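Pelance Early Learning Placement: Student Project Report
Project title: Scoop and Sort, a water play station for three to five year olds

1. Introduction

Our group was asked to plan a play activity that could be set up on an ordinary table with low-cost materials. We chose a fishing game because it uses items most centres already have, and because it gives practice in hand control, colour matching and taking turns.
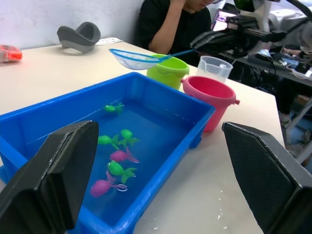
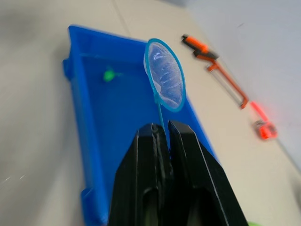 Figure 1. The fishing table. Top: green and pink fish floating in the blue tub, with the green cup, pink bucket and measuring cup behind. Bottom: one green fish in the water and the net over the tub.

2. Materials

The main item is a blue rectangular plastic tub with a wide rim. The fish are soft plastic and they float, so a child can reach them without putting a whole arm in the water. The net has a light plastic handle and a white mesh scoop. We also had a toy fishing rod in orange plastic, a green cup with a handle, a pink bucket and a clear measuring cup.

Our budget was $70 and we spent $67. The tub took the largest share. Towels and the drying rack were borrowed from the Hunden Street room.

3. Method

The tub is filled with tap water using the measuring cup. Fish go in last. The child holds the net in one hand, slides it under a fish and lifts it out over the tub so that the water drains back. The fish is then tipped into the bucket. In the second version of the game the child is asked for a colour before scooping.

Each turn lasts 3 minutes by sand timer. The whole session was planned for 30 minutes, including pouring the water away and drying the table.

4. Observations

The net was easier to use than the rod and most children asked for it first. Fish close to the wall of the tub were harder to lift than those in open water. Several children solved this by pushing the fish to the middle before scooping.

Pouring with the green cup became a game in its own right. We had not planned for it, but it kept children busy while they waited for a turn.

Water on the table was the main problem. Drips fell between the tub and the bucket whenever a fish was moved across. Moving the bucket closer helped a little. A towel under both containers worked better.

5. Changes for next time

Lay the towel before filling the tub. Buy a second net so two children can play together. Keep power strips and anything else electrical off the table and well away from the water. Our setup checklist did not mention this and the revised version does.

The fish should be rinsed, shaken out and left on the rack overnight. The revised checklist and the colour cards are in Appendix A.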